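4.2 Kitchen workspace and two-view input

The second set of experiments moves from single objects to a shared tabletop. Two arms work over a brown mat laid on a white table. The layout includes a toaster oven, a saucepan, a glass pot lid, a mug tree with two mugs, a plate, and three more plates standing upright. We refer to this setup as Oswood in the rest of the paper. Each episode starts from a layout in which the items have been shifted by hand, so that the policy cannot rely on fixed positions.
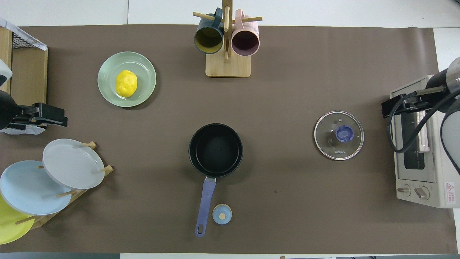
Observations come from a head view and a fixed view, both resized before they reach the encoder. In early tests with the head view alone, the policy often misjudged how far the gripper was above the mat, and most failed grasps on the pot lid came from this error. The lid is a hard case for depth in general. Clear glass takes on the color of whatever is under it, and the knob is the only part that gives a steady signal.

The baseline, Stinton, joins the two views at the input and treats them the same way at every step. Our method, Koreo, keeps them apart until the last layer and learns a weight for each view at each step. Both were trained on the same 2000 demonstrations, with the same action space and the same number of updates.

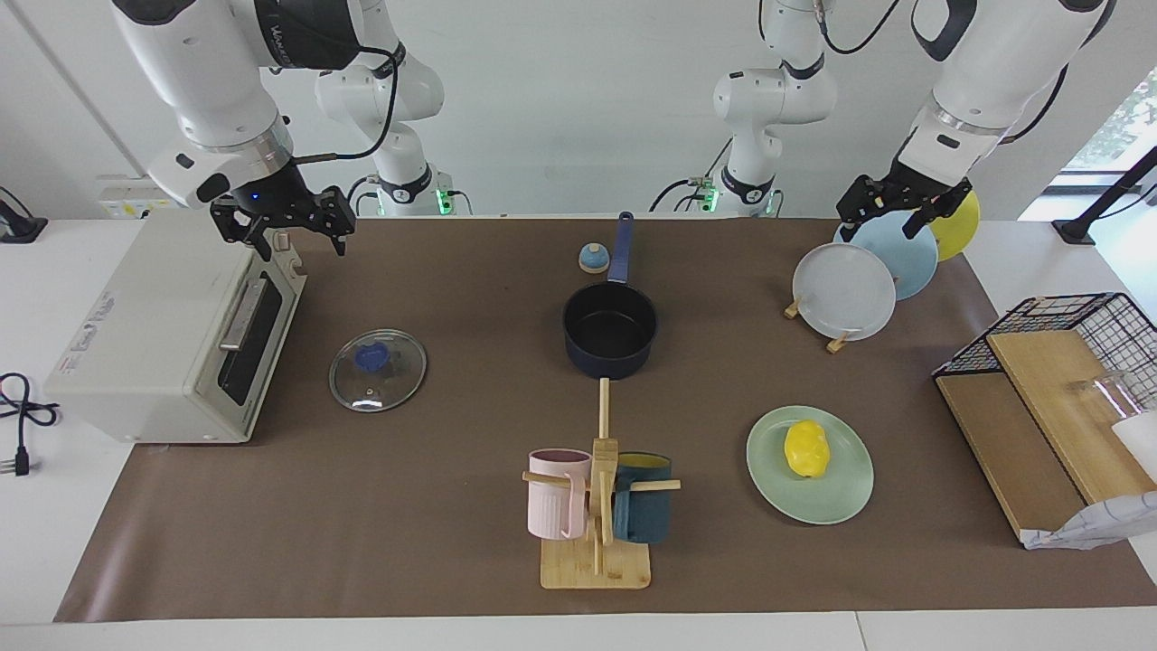 The learned weights follow the phase of the task. During long reaches Koreo leans on the head view, and in the last part of a grasp it shifts toward the fixed view. The shift is strongest for the upright plates – their edges are thin and lie close together, and a small sideways error puts a finger on the wrong plate. Stinton makes this mistake more often than any other on the plate task.

We ran each policy on 12 layouts per task, with 5 trials per layout. A trial counts as a success only if the item is released at its target and stays there. Trials in which an arm touched the oven hard enough to move it were stopped and counted as failures.

Figure 4. The kitchen workspace from the head view (first) and the fixed view (second). Left and right are reversed between the two views, and no correction for this is applied before encoding.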